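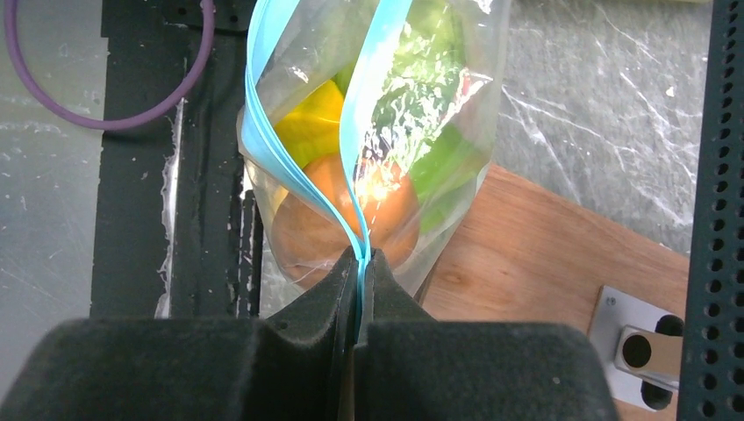 Keeping it in the bag

Zip-top bags have taken over from the salad drawer in many small kitchens. Flor Sotelo measures what happens inside them

The zip-top bag was designed to keep air out. Fresh produce goes on respiring after it is picked, taking in oxygen and giving off carbon dioxide, water vapour and heat. Putting one inside the other creates a small, badly regulated store, and the results depend mostly on how the bag is filled and shut.

Flor Sotelo has spent much of the past year on this at Mastari, a test kitchen that works for growers and packers. Her standard load is mixed, as most household bags are: peppers, citrus, onions, whatever came home together. Bags are weighed on the first morning and again after 8 days at fridge temperature.

Moisture is the first thing to go wrong. A pepper loses water through its skin and stalk, and in a sealed bag that water condenses on the plastic and runs down to the lowest fold. Whatever rests there stays wet. Sotelo's remedy is a sheet of kitchen paper folded flat along the bottom, changed when it feels damp.

The second problem is the company the produce keeps. Onions need dry, moving air and should not share a closed bag with anything. Oranges tolerate a few days of it, but mould passes readily between fruit that touch. Peppers do best with their own kind, unwashed, with the seal left open by a finger's width.

Seals themselves vary less than the packaging suggests. Most consist of a ridge on one side and a groove on the other, often tinted so that the join can be checked by eye. They fail at the corners, where the two halves part under load, and wherever grit or onion skin has lodged in the groove. Closing should start at one end and run to the other under steady pressure. Pinching at the middle and working outwards traps a pleat.

Overfilling is the commoner fault. Jairo Huamán, who tests film for Mastari, allows up to 30 openings before a heavy bag is retired to dry goods, fewer if the plastic has been stretched over something bulky. Bags should be washed inside out in cool water and dried fully over a jar or rack. Any that have held raw meat are thrown away.

For cut produce the advice reverses. Sliced pepper should be sealed completely, with the air pressed out, and eaten within 3 days. Halved onions belong in a rigid lidded box, where the smell stays put and the cut face is not pressed against film.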